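Losteo Opens Tableware Lending Room for New Households

Nov 10, 2018

Losteo, the household goods association, today opened a lending room where people setting up a first home may borrow plates, bowls, mugs and flatware at no charge for up to 60 days. The room occupies the ground floor of the Traketti building and will be open to registered borrowers every afternoon except Sunday.

The lending room follows a trial held in August, during which 37 households borrowed table settings and returned them at the end of the loan. Losteo's board approved a permanent program on the basis of that trial and set aside space for storage, washing and display.

"People who move into a first apartment usually have a bed and a lamp before they have something to eat from," said Tanveer Tarar, director of lending at Losteo. "A borrowed setting lets a family sit down together in the first week, and it gives them time to decide what they want to own."

The collection now holds 782 pieces. Most were donated by residents and by shops closing out older lines, and for that reason the pieces do not match. Losteo has chosen to keep the mix of colors and to present the settings on small tables, so that visitors can see how different pieces look together before making a selection. The display area has bright green walls, and the tables are compact, in keeping with the size of the kitchens in which many borrowers will use them.

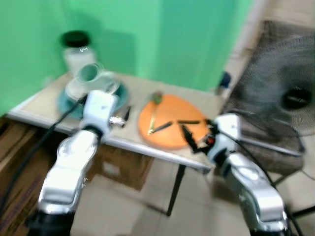 A small table with a large round orange piece in the Losteo display area.

Borrowers may take a complete setting or choose single pieces. A complete setting serves up to six people and includes dinner plates, bowls, mugs, flatware and one serving plate. Placemats and table runners may be added on request. Glassware is not part of the program at present. Staff record each loan on a card, which the borrower signs and keeps until the pieces are returned.

Losteo asks that pieces be washed by hand and dried before they are brought back. Chips and cracks should be reported at the desk. There is no charge for ordinary wear, and a household that breaks a piece may replace it with one of similar size from any source. Loans may be renewed once, provided that no other household is waiting for the same items.

Visitors who wish to keep what they have borrowed may purchase it at the end of the loan. Prices are set by type of piece and are posted at the desk. All income from sales will be used to buy flatware, the category in which the collection is smallest.

The layout of the display tables was prepared by the design studio Bredumex, which also wrote a short guide to setting a small table. The guide recommends stacking a bowl on its plate, leaving the middle of the table free for a shared dish, and choosing one strong color and repeating it. Printed copies are available at the desk.
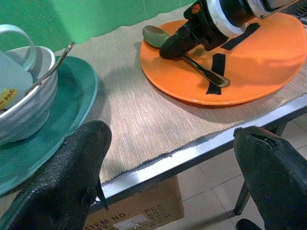

A ribbed white bowl on a teal-green plate, with a pale blue-gray mug and a metal utensil in the bowl. The table is covered with a beige woven textile.

"We wanted the tables to look like tables in a home," Mr. Tarar said. "Visitors are welcome to pick things up, move them and try another plate. Weight and size matter as much as color when you use something every day."

In connection with the opening, the café Tô, located in the same building, will serve soup and bread to visitors during the first week. Meals will be served in pieces from the collection.

Registration is open to adults who have moved into a new residence within the past year. Applicants should bring proof of address and one form of identification. Groups and organizations that assist new residents may register on behalf of a household and should contact the lending desk in advance.

Donations of plates, bowls, mugs and flatware in good condition are accepted during opening hours. Losteo is unable to accept cookware, electrical appliances or items with visible cracks. Donors who wish to give a large number of pieces are asked to arrange a delivery time with the desk.

About Losteo

Losteo is a membership association that collects, repairs and lends household goods. Its activities are funded by member dues, sales and private gifts.

Press contact: Tanveer Tarar, Director of Lending, Losteo, Traketti building, ground floor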